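When Bastien Barbier left his job at Omier, the advertising platform, he took with him a box of notebooks and one question: why do so few people know what their phone sells about them?

Two years later he runs Warnden, a small office that helps people ask technology companies for their own data. We met there in August 2022, between two of his calls.

"People think the law is the difficult part," he says. "The law is clear enough. The difficult part is to find the form."

Last year his office sent 123 requests to Doslow, which makes a popular shopping app. The company answered most of them, but often late, and one customer received a file of 2142 pages with no index. "She called me and asked where she should begin. I did not know what to tell her."

He does not want to see the big platforms broken up. This surprises some of his friends, who expected him to become more angry after leaving.

"I use these services too — my mother sees her grandchildren thanks to them. I only want that the price is written on the door."
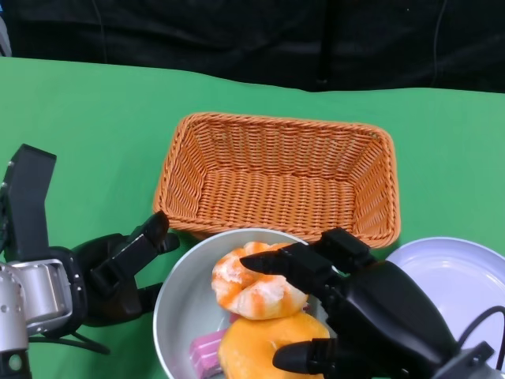
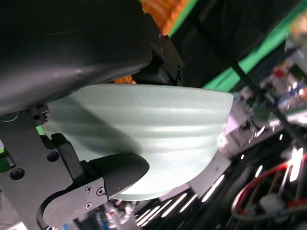
His proposal is modest. Every app with more than 100 employees behind it should show, on one screen, which firms received your data in the past month. He showed a draft to Sarkar, a payment company, and they asked for changes on five points. He accepted four of them. The last one, a delay of 90 days before any name appears, he refused.

"After three months you have already forgotten what you bought," he says. "Then the list means nothing to you."

A new version will be sent in October. Until then, he continues to answer the phone himself.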